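Season ticket transfer at Prosser Park – 90 minute cutoff?

rowfourteen
Trying to move one of my two season seats to a coworker for the Kirkness match in November. The Pretport app says transfers close 90 minutes before kickoff. The printed terms say the barcode is locked when the gates open. Those are different times for evening games. Which one does the scanner follow?

stulirton_end
The app time. The printed terms were written for paper books and never updated. Once the transfer window closes, the old barcode stays valid and the new one is never issued.

gatecheck22
Disagree. I sent a seat after the app cutoff in the spring using the desktop site and the new code scanned at Gate C. The cutoff is in the app, and the desktop site runs until gates open.

stulirton_end
That was before the ticketing switch. The desktop site now calls the same system. I tried it last month and got error 136, transfer window closed.

rowfourteen
Same error here on a test with a reserve game. Does the recipient need an account first, or can they make one from the link?

gatecheck22
They can make one from the link, but the email has to match exactly. If it doesn't, the ticket sits as pending and you have to recall it before you can resend. Recall is also blocked after the cutoff, so do it the night before.

halfwayline
Box office can override. Bring ID and the account number to the window on the Stulirton side. They reissued mine with no fee.

stulirton_end
They can override for a lost phone. For a late transfer they told me no, and there were two people at the window saying the same thing. I would not plan on it.

halfwayline
Fair, mine was a dead phone. I'll withdraw that.

rowfourteen
Transfer sent and accepted, status shows green on both accounts. Leaving this open in case the cutoff changes for cup games.
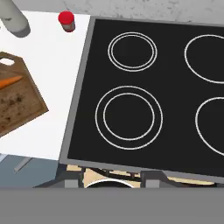 Black cooktop, gray trim, white counter.

halfwayline
On cup games: separate sale, separate barcode. Your season seat is only held until 2000 the evening before public sale, then it is released.

gatecheck22
Released or moved to the waiting list? Mine showed as waiting list.

halfwayline
Waiting list first, then public.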